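Section 3: Putting up your Calta shelving unit 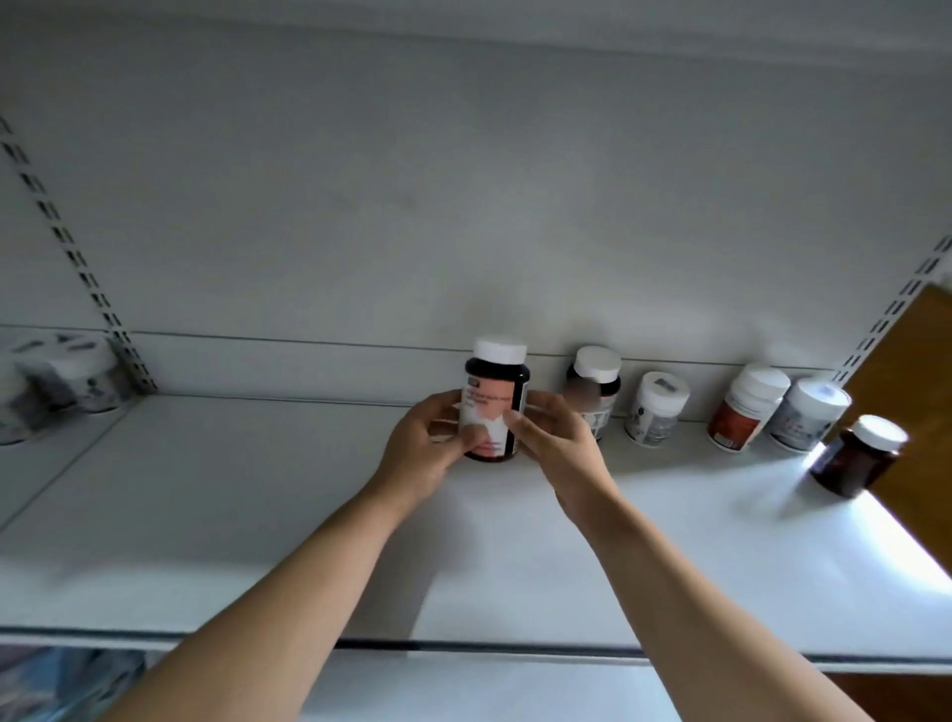
A supplement bottle and the upper shelf of a white metal unit.

Right, you've got the box indoors and cleared a bit of floor. I wrote this section after putting up my third Calta in the back room at Wondholm, so it's the order I do things in now, which isn't quite the order on the folded sheet in the box (that one has you fitting the top shelf far too early, and I'll moan about that further down).

What you need

A rubber mallet, a small spirit level, a tape measure, a pencil and a pair of gloves. The shelf edges are folded over but the corners can still nip you. For the wall fixing you'll want a drill and a screwdriver, plus plugs that suit your wall. The ones in the bag are for solid brick. Mine is plasterboard, so they went in a drawer.

Before you start

Lay everything out on a blanket or the flattened box. The uprights come in two halves, upper and lower, and the lower ones have the plastic feet already pushed on. If a foot has dropped off in the post, have a rummage in the bottom of the box before you write to anyone!

Check the part number on the bag of clips. It should say 941. The older bag looks almost the same but the clips are a touch too thick and you'll be hammering away all afternoon.

Building the frame

1. Stand two lower uprights on the floor, slots facing each other, narrow end of each slot pointing down.

2. Hook a side brace into the second slot from the bottom and tap it down with the mallet. You want a dull clunk. If it pings back at you, it hasn't seated, so lift it out and go again.

3. Fit the other side brace near the top of the lower uprights, then do the same with the second pair. You've now got two ladders.

4. Join the ladders with the long beams, front and back, at the lowest level. It's much easier with someone holding the far end. I had Fitriani Entili on the other end of mine, and the time I tried it on my own the whole lot folded up like a deckchair.

5. Measure corner to corner both ways. If the two measurements match, it's square. If they don't, give the longer corner a nudge with your hip and measure again.

6. Push the joining pieces into the tops of the lower uprights and slide the upper halves down over them. Tap gently, with a bit of scrap wood between the mallet and the metal, or you'll chip the paint.

7. Add the remaining beams wherever you'd like your shelves.

Note: pick your heights before step 7, with the actual things you mean to store. I guessed the first time, and my tall jars of rice wouldn't go in anywhere except the very top, where I could hardly reach them.

Dropping in the shelves

8. Start with the bottom shelf and work upwards. The folded sheet says top first "for rigidity", and all I got from that was a bump on the head every time I leaned in to do the others.

9. Tilt each shelf, pass it through from the front, then lower it flat onto the beams. Press down on all four corners.

10. Push a clip into each corner until it's flush.

Caution: don't stand on the bottom shelf to reach the top one. Use a proper step. The beams are made to take weight pushing straight down on them, and a person climbing pulls them outwards.

Fixing to the wall

11. Shuffle the unit into its final place and check it with the level, front to back and side to side. The feet screw in and out a little way.

12. Mark through the holes in the two wall brackets with your pencil, move the unit out, and drill. Check for pipes and cables first, please.

13. Plug the holes, bring the unit back and screw the brackets up tight.

Caution: fix it even if it feels steady. A loaded unit is a different animal from an empty one, especially on carpet.

Loading it up

Heavy things at the bottom, always. Tins, flour, the slow cooker, that sort of stuff. I keep light bits higher up and turn labels to the front so I'm not picking up every bottle to see what it is. Anything like tablets or cleaning stuff wants to be well out of the reach of little ones, and a high open shelf won't stop a determined climber, so use a locked cupboard if you've got children about.

Go round and press the clips again after a week. One or two of mine had crept up a bit once the weight was on.

Spare clips and feet come from Perron, and the order code for a full set is 2960. Section 4 covers adding the hanging rail.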